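Teaching a drawer pull by hand vs. by remote — why is my arm so bad at this?
Posted in Robots & Automation, 3 replies

Nusach
I've been teaching our arm to open a small drawer with a round knob. I recorded 40 demos by grabbing the arm and walking it through the motion. On playback it goes to the knob with great confidence, closes on thin air and pulls that open instead. Should I switch to remote control, or just record more? My evenings are already gone, so be gentle.

Fliratia
More data. We have 3,562 demos and ours works great.

Ngata
With respect to the above, I wouldn't record another one yet.

When you guide the arm by hand, your own arm is in every camera view, and so is your hip if you lean like I do. Then at playback you vanish, and the policy has never seen the world without you in it. If yours uses camera input, that may be most of your trouble. Driving it remotely keeps you out of the shot. It also takes away your sense of touch, so expect to crush a few approaches before you learn to go slow.

Replay one recording exactly, with no learning involved, and put the drawer where it was that day. If the raw replay misses too, look at calibration or whether the box has crept. Mine had. I'd been sliding it back by eye between takes and feeling very precise about it. 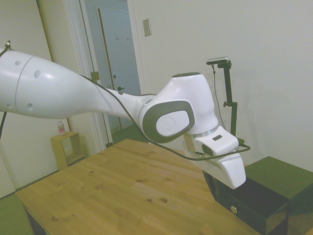 Vary the start pose on purpose, a little each time, but keep the way you take hold of the knob the same. I used to come in from above on some takes and from the side on others, and the arm learned to split the difference — straight into the drawer front. Pick 2 start areas, get those working, then spread out.

Nandthorpe
Agree with Ngata. Also trim the dead time at the start of each demo. I left mine in, and the arm faithfully learned to sit there while I looked for my coffee.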